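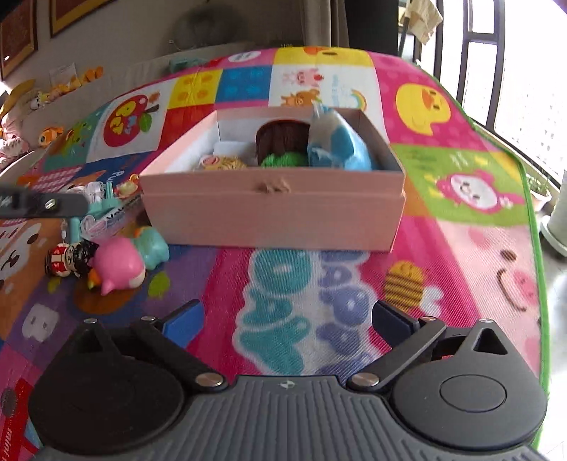 2023-11-20

Today our club reached the part of the project that I was afraid of, the soft things. Until now the arm had to learn only cups and blocks, and with these it is quite good. Friederike said at the start of the term that we must not stay with easy objects, so this afternoon we did the tidying task, where toys have to go from the mat into a box. We used the pink cardboard box. Inside were already the woven thing that looks like a basket, a green ball of yarn and the blue and white plush, which is so tall that it looks over the side. I had thought that the plush would be the most difficult. I was wrong, the yarn is much worse. If I close the fingers in the middle of the ball it is fine, but if I come a little too high they slide over the top and the ball rolls away from me. Yuto laughed at this for a long time. Then he tried and the same happened to him.

I want to write down how we work now, because in July I wrote nothing and later I could not remember what we had decided. One person holds the gripper and moves it as slowly as they can. The second person says which toy is next. The third one writes in the club notebook whether the try was good, bad or "again". After a while we change. My wrist was sore at the end, and I have learned the English expression "pins and needles", which I like very much.

Friederike corrected me on one point and I think she is right. I always go to the toy in a straight line, very fast at the end, like somebody who catches a fly. She says that the program will copy exactly this, and an arm which moves like that will push everything away. So I must stop above the toy, wait a moment, open the fingers a little more than I need, and only then go down. It feels unnatural. When I was small my mother told me to hurry up with the tidying, and now I have to learn the opposite.
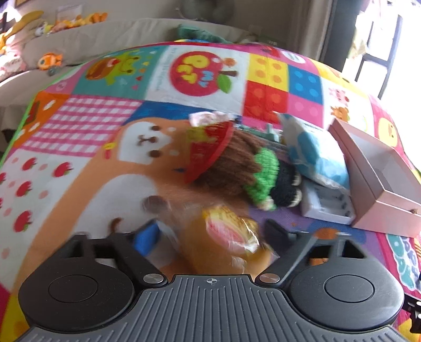

Baltazar has a different opinion. He believes we should also keep the bad tries, even the ones where the toy falls down, and give them their own label. He and Friederike discussed it during the whole tea break. I understood perhaps two thirds, for they both speak quickly when they disagree. In the end they agreed to keep the bad ones in a separate folder and to decide later. The folder is called Gumallow, which was also the name of our first robot, the one with the cracked wheel. I was a bit moved by that.

With today's work we have 2841 good tries all together. Jana had hoped for 3000 before the competition in Velside, and I think we can still manage it, but only if everybody comes. Knut was away again with his cold. He wrote to us that he had finished the colour of the base and that it is "nearly grey". I do not know what nearly grey means. We will see it next time.

The crocheted doll was also one of my tasks. I like her long hair, but for the gripper it is a trouble. Once I took only the hair and the whole doll turned around and hung there like a fish on a line. Yuto said "again" in a very serious voice and wrote it in the notebook. The better place is her body, from the side. The things in shiny wrapping are another problem. Baltazar is worried that the light from the window on the plastic will confuse the program, and he wants to repeat a part of it with the curtain closed. Jana says no, in Velside there are big lamps and we cannot ask the judges to turn them off. I am on Jana's side in this, but I did not say it loudly.

We also tried the model from last week on the computer, only to see what it has learned. It found the plush without any help. For the yarn it planned a way that went beside the ball and closed on nothing, four times, always at the same place. Friederike was not sad about it. She said a mistake that repeats is a good mistake, you can look for it. I looked for it until my eyes were tired and did not find it, and then Yuto saw that I had put the wrong number for the height of the fingers. It was my typing — 337 where it should be 373. I was ashamed, but they were kind. I have corrected it, and the training must run again during the night.

On the way home I walked with Jana as far as the bridge. She told me that the Tautahi team, who won last year, practise with real laundry. Socks, towels, everything. I cannot imagine it. She also asked if I want to be the one who explains our project in front of the judges. I said I would think about it. My English is good enough when I can prepare, but when people ask questions I lose the words. Perhaps I could learn the first part by heart, and Yuto could take the questions. I will ask him. I must also remember to bring back the spare fingertips, to buy tape, and to send Pisalero the form for the table we want to rent, they need it with four signatures and we have only Friederike's and mine.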